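How a Robot Learns to Tidy a Desk

The robotics club at Uvdale School has 11 members, and this year they have been teaching a robot arm to tidy up. They call the project Halden. It started in the autumn term and it will be shown to the rest of the school on May 1, 2026.

This page explains how the project works. Some of the words are new, so they are explained as we go.

What is a robot?

A robot is a machine that can sense something, work out what to do and then move. A washing machine moves, but it follows the same steps every time. The Halden arm has to look at a desk, find a thing that is out of place, pick it up and put it in a tray. The things are never in quite the same spot, so it can't follow one fixed list of moves.

Two ways to teach a robot

The first way is to write a program. A program is a set of instructions that a computer follows. You could write: move forward, go down, close the fingers, go up. The club tried this first. It worked when the rubber was on the pencil cross they had drawn on the table. When they moved the rubber a little to the left, the arm closed on nothing.

The second way is to show it. A person does the job many times, and the computer keeps a record of every go. Then the computer looks for patterns in all those records. This is called learning from demonstration. A demonstration is just showing somebody how to do something.

You learned to tie your shoes in much the same way. Somebody showed you, and you copied. A computer needs to be shown far more times than you did.

What is a gripper?

A gripper is the hand of a robot. Most grippers don't look like our hands. Many have only two fingers, which come together to pinch things and move apart to let them go.

The club has one gripper fixed to the robot arm and another that a person can hold. You carry the hand-held one over to the thing you want, close it, lift, and carry the thing to where it should go. A camera on the gripper films the job from close up. The film is what the computer learns from.

Konrad Leitner helps to run the club. He asks everybody to practise with a sponge first, because a sponge doesn't roll away and it doesn't matter if you squash it.

How many times do you have to show it?

By March the club had recorded 1754 demonstrations. Each one is a short film of one object being picked up and put down. A good session gave them 60 films. A bad one gave them far fewer, usually when a battery was flat or when somebody had forgotten to press the record button.

Not every film can be used. If your sleeve covers the camera, the computer can't see the object. If you drop the object, the film goes into a separate folder. Rianne Peeters, who is in Year 6, checks the films and writes the reason next to each one she takes out. "Sleeve" is the word she has written most.

Why use different rooms?

Suppose you only ever showed the robot a blue cup on a brown table. It might learn that cups are always blue. It might even learn that the brown table is part of the job. To stop this, the club records in many places: the classroom, the library, the dining hall and an office at Ondcombe. They move the objects about and change the lights too.

Real desks are useful because they have so many different things on them. A clock, a mouse and a bottle are three very different shapes to pick up. Cables are hard. They are thin, they bend, and one end is often plugged into something.
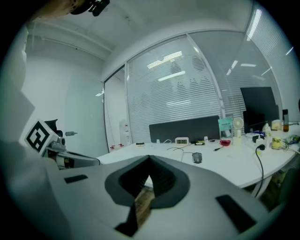 The hand-held gripper in an office. The white cube on the left has a black square pattern printed on it.

What is the pattern for?

A printed pattern like the one on the cube is called a marker. Black and white are easy for a camera to tell apart. When a computer finds a marker in a film, it can work out which way the marker is facing and how far away it is. From that it can work out where the thing carrying the marker is.

You can test part of this idea at home. Draw a thick black square on a piece of white card. Hold it straight in front of you, then turn it slowly to one side. The square seems to get narrower. Now walk backwards while a friend holds it. It seems to get smaller. A computer measures changes like these.

What happens next?

When the films are ready, they are copied to a bigger computer, which spends the night going through them. Then the club tries the arm. They put an object on the table and write down whether it ends up in the tray.

In the last test they had 60 tries with a sponge, and the arm got it into the tray 55 times. It did less well with a pencil. The club thinks this is because a pencil has to be held near the middle or it tips, and they are now recording more pencils.

Staying safe

The arm is slow, but it can still pinch. Everybody stands behind the yellow line when it is switched on. One person stays beside the stop button and does no other job. Long hair is tied back.

Words to remember

Demonstration: showing how something is done.
Gripper: the part of a robot that holds things.
Marker: a printed pattern that a camera can find easily.
Program: a set of instructions for a computer.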